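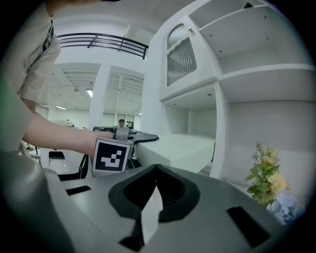

Beside the white counter, Hoselham.

Hoselham Lost Property Register

Data card and README

Summary

The Hoselham Lost Property Register is a table of items handed in at the three public lost property desks of the town of Hoselham: the Bistus bus station, the Mushi Street library and the Draltard swimming pool. It contains 1290 records in 22 columns. Each record stands for one item, or for one group of items handed in together, such as a bag and its contents.

The register was kept on paper cards until the desks adopted a shared form. The present table was prepared from those cards and from the later electronic entries. It is maintained by Dilek Karaca. Questions about the transcription of the paper cards should be addressed to Gitau Nyanda, who supervised that work.

Version note

Last revised 13 Jul 2022. This revision corrects the spelling of several street names, merges duplicate entries from the library desk and adds the column desk_note. Column names used in the previous release are unchanged.

Files

register.csv
The main table, one row per record, in UTF-8 with comma separators. Text fields are quoted.

categories.csv
The list of item categories with a short definition of each.

desks.csv
Desk codes, full names and opening hours during the period covered.

changes.txt
A log of corrections made after the first release.

Main columns

record_id: A number assigned at transcription. It does not match the number printed on the paper card, which is held in card_no.

desk: A one-letter code. B is the bus station, M is the library and D is the swimming pool.

date_in: The day on which the item reached the desk. The day it was found may be earlier and is given in date_found where the finder supplied it.

category: One of the values in categories.csv. Where a record covers several items, the category is that of the item listed first on the card.

description: The words of the clerk, with abbreviations expanded. Names, telephone numbers and card numbers have been replaced with the word REMOVED.

place_found: Free text. For the bus station this is usually a route and direction. For the pool it is usually a changing area.

outcome: One of claimed, unclaimed, forwarded or discarded. Forwarded means that the item was sent to another body, most often the police or a bank.

date_out: The day on which the item left the desk. The field is blank for items still held at the close of the register.

desk_note: Remarks that do not belong in any other column. Many concern damaged cards or disputed claims.

The remaining columns are described in the header notes of categories.csv and desks.csv.

Outcomes

The outcome is unclaimed for 231 records. Around 1000 records are marked as claimed. Users should be aware that the desks did not apply the outcome values in the same manner. The swimming pool recorded perishable items as discarded on the day of receipt, while the library did not enter such items at all. The bus station marked an item as claimed when the owner telephoned, even if collection took place later.

Transcription

Each paper card was typed by one clerk and read back by a second. Where the two disagreed, the card was set aside and settled by the supervisor. Handwriting that could not be read is shown as a question mark in square brackets. Dates with a missing year were completed from the neighboring cards in the same drawer, and the column date_source shows which dates were treated in this way.

The cards for October at the swimming pool were stored in a cupboard that flooded. Part of the ink was lost, and descriptions from that month are shorter than the rest. No attempt was made to reconstruct them.

Suitable uses

The register may be used to study how public offices handle found property, to compare storage periods and to test methods for matching a description given by an owner with one written by a clerk. It has also been used in evening classes on record keeping, where the free text columns serve for practice in sorting and coding.

Unsuitable uses

The register should not be used to estimate how often property is lost in Hoselham. It covers only those items that a finder chose to hand in. It should not be used to compare the honesty or care of passengers, readers and swimmers, as the desks differed in their hours and in the signs posted to direct the public to them. Attempts to identify owners or finders are not permitted under the terms of use.

Known problems

Umbrellas appear under two categories, clothing and personal goods. The bus station preferred the first and the library the second. Both have been left as entered.

Single gloves and pairs of gloves cannot always be told apart, as some clerks wrote "glove" for either.

Keys were described in very little detail by design, so that a claimant could be asked to describe them. Matching studies should treat key records separately.

Several records from the library have a date_out earlier than date_in. These are copying errors on the original cards and are flagged in desk_note.

Terms of use

The table may be copied and adapted for teaching and research, provided that the name of the register and the revision date are given. Altered copies must state what has been changed.

Corrections

Corrections are welcome and should quote the record_id and the column concerned. Accepted corrections are entered in changes.txt and appear in the next revision.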